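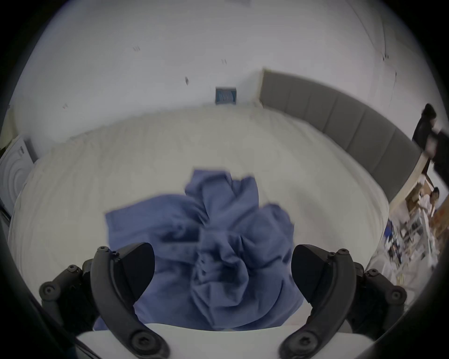
Ticket: blue marks on white duvet cover, serviced flat
Opened by: Pui-shan Lu
Assigned to: Malte Heitmann
Status: waiting for laundry
February 2022

Pui-shan Lu wrote:
Good morning. In the bedroom of flat 11 we have again pale blue marks on the white duvet cover. The marks are in the middle of the bed, where the blue cloth is usually put down while the room is tidied. I have washed the cover one time at 40 degrees and the marks became weaker, but they are still there when I hold it to the window. Please advise if I should wash hotter or if the cover must be replaced.

Malte Heitmann wrote:
Thank you for the report. Before we wash hotter, I would like to know three things. Was the blue cloth damp when it was put on the bed? How long did it stay there? Has this cloth been washed before, or is it from the new pack of Griltano cloths which came in December?

Pui-shan Lu wrote:
It was damp, yes. I asked Ho-yin and he thinks it stayed during the lunch break. It is from the new pack. We did not wash these before the first use, I am sorry, I did not know it was necessary.

Malte Heitmann wrote:
No need to be sorry, it is not written in our instructions. I made a small test this afternoon. I took one unused cloth from the same pack, made it wet with warm water and pressed it on an old white pillowcase. After 7 minutes there was a light blue shade. I repeated the test with a cloth that went 4 times through the machine, and the pillowcase stayed white. So I believe that it is loose dye.

Please do the following:
Do not put the cover in the tumble dryer, the heat can fix the colour.
Soak it overnight in cool water with the Vikley whitener, one full cap.
Wash it again alone, without other linen.
All new blue cloths go in a separate wash before they are used.

Hui-mei Kong wrote:
I want to add one thing from flat 4. There we had the same shade on a bath mat, and the whitener removed it on the second try. The first time I used too little water and the mat was not fully covered.

Pui-shan Lu wrote:
I have soaked the cover since yesterday evening. This morning the water was slightly blue. The big mark is gone, one small mark is left near the buttons. I will soak it one more night. There are still 80 cloths in the cupboard which are not washed. Can Ho-yin take them on his shift?

Malte Heitmann wrote:
Yes, he can take them. Please keep the ticket open until the cover is dry and you have checked it in daylight.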